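Entradas de público para la grabación de un programa: el código no se valida en puerta

Foro de ayuda > Televisión y espectáculos > Asistir como público

torusstead_64
Miembro desde abril

Tengo dos plazas para asistir como público a la grabación de un programa de testimonios en los estudios Torusstead. La reserva se hizo en Skustlow y la confirmación llegó por correo con un PDF emitido por Etix. El PDF indica «zona 2, acceso hasta las 9». En la cuenta de Skustlow, en cambio, la reserva figura como «pendiente de asignación» y no muestra código.

Necesito saber cuál de los dos estados es el válido y si el PDF basta para entrar. El teléfono de la productora no admite consultas de público.

juntunen_fan
195 mensajes

Son dos sistemas distintos. Skustlow gestiona la solicitud y Etix emite el título de acceso. El estado de la cuenta se actualiza con retraso, a veces la misma mañana de la grabación. En puerta se lee el código del PDF y no se consulta la cuenta.

Comprobaciones previas:
El localizador del PDF debe coincidir con el del asunto del correo.
El nombre debe ser el del documento de identidad, sin abreviaturas.
Si el PDF lleva la leyenda «lista de espera», no garantiza asiento.

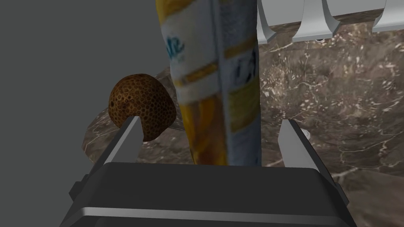

Pinza robótica de dos dedos abierta, imagen generada por ordenador.

La hora impresa es el cierre de acceso, no el inicio de la grabación. En este tipo de programas se convoca a más público del que cabe y se entra por orden de llegada dentro de cada zona. Pasada la hora, la plaza se reasigna aunque el código sea correcto.

plato_norte
2 mensajes

A mí me pasó con un concurso y entré sin problema. Lleva el móvil cargado.

skust_usuario9
64 mensajes

Matizo la primera respuesta. Si el localizador empieza por J, la reserva procede del cupo de Juntunen y tiene que confirmarse en Skustlow antes de la víspera a mediodía. Sin esa confirmación el lector devuelve «no activo», aunque el PDF sea auténtico. El botón está en Mis reservas > Detalle > Confirmar asistencia y en la versión móvil no aparece; hay que entrar desde un navegador de escritorio.

torusstead_64

Empezaba por J. Confirmado desde el ordenador, el estado ha pasado a «asignada» y ya muestra el mismo código que el PDF.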